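Squeeze bottles, necks and a white table

31 Jan 2022

Filed under: kitchen, storage, table setting

The shelf beside our table is 30 cm deep and has 4 levels. For most of last year the second level held condiments, and it was the one part of the kitchen that never stayed in order for longer than a day. I moved everything off it in September and started again. These are the notes, mostly for my own reference, because I already forgot once which arrangement I had settled on and had to redo half of it.

The starting inventory was mixed. Mustard, two vinegars, soy sauce, ketchup, a hot sauce with a very small base, salt, pepper, and a tin of toothpicks that belongs somewhere else. The shelf is a Stastine, the narrow version, with a lip of 4 mm at the front. The lip is enough to stop a round jar from rolling and too low to stop a tall bottle from tipping. I did not know that when I bought it. The product sheet gives the lip height in a footnote.

Base and height

A bottle tips when its center of mass passes over the edge of its base. A wide base and a low fill level are stable. A narrow base and a wide upper body are less so, and the shape that gave me the most trouble was any container that gets narrower toward the bottom. When full, it carries most of its weight in the upper half. On a shelf with a low lip, a small push from a neighboring jar is sufficient.

The usual fix is a tray. I tried an Eynon tray first, which has compartments of equal size. Equal compartments are a poor match for unequal bottles. The hot sauce had room to lean, and the vinegar did not fit at all. I then cut a divider from 4 mm cork, measured each base with a caliper, and made the openings slightly larger than the measured width. This has worked without changes since.

Upright or flat

The second question was whether anything should be stored lying down. For a sealed bottle, lying flat removes the tipping problem completely and creates two others. It takes more shelf length, and any residue under the cap has time to find its way out. For a bottle that is still closed from the store I have no objection to it. For one in daily use I prefer upright, with the label facing out so that it can be identified without picking it up.

On the table the same choice comes up in a different form. A bottle that gets put down in a hurry goes wherever there is space, and a plate is a space. A round plate with a rim is a bad support for a long object. The body sits on one level, the neck crosses the rim, and the cap ends up on the tabletop on the other side. The contact points are few and the whole thing can rotate.
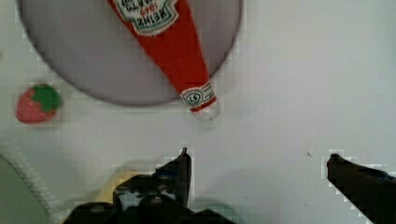
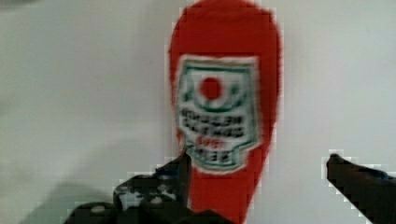 The rule at our table is now that the plates go down first and the bottles go in a row behind them, standing. It costs nothing and it removes one source of stains. I also stopped putting condiments out before the plates, which used to mean that every bottle was moved at least once before anyone ate.

Labels

I decant very little. There is a school of kitchen organization that puts everything in matching glass, and I went through that phase with dry goods. For sauces I do not recommend it. The original label carries the color and the shape that people look for, and a guest can find the ketchup on a crowded table without reading a word. A row of identical clear bottles needs handwriting on each one, and the handwriting wears off with washing. I tested this with an Eynon label pen and got through 32 washes before the first letters were unreadable. The pen is sold as permanent.

If you keep the original containers, the remaining job is orientation. I turn every label to the front when I put the bottles back. It adds very little time to clearing up.

The surface

White tabletops show everything, which I consider an advantage. Red sauce on a dark wood table can sit unnoticed until it is dry. On white it is visible at once and comes off with a damp cloth. The disadvantage is glare from the ceiling light, which I reduced by switching to a Wirnosier bulb with a frosted cover. Model 2763, in case anyone is looking for it. The older clear version is still in stores in nearly the same box.

For plates I prefer a muted color on a white table. A white plate on a white surface is hard to see at the edge, and I have set a glass down on a rim more than once for that reason. Gray or something close to it gives enough contrast. The finish matters too. Matte hides scratches less well than gloss, but it does not throw the light back at you.

Current layout

The second level of the shelf now runs from left to right as follows: vinegars, soy sauce, ketchup, mustard, hot sauce, salt, pepper. Tall items are at the left end against the side panel. The hot sauce has its own cork opening. The toothpicks went to the drawer.

The third level is still unfinished. It holds tea, a box of candles and the Ciltumden rack that I bought for spice jars and have not assembled. The instructions call for a 4 mm hex key, which was not in the package, and the one I own is from an imperial set and slips. I have ordered the right one. If the rack fits inside the 30 cm depth with the jars loaded, I will move the salt and pepper up one level and use the free space for a second bottle of vinegar. If it does not fit, it goes on the wall next to the window, and I will need different screws.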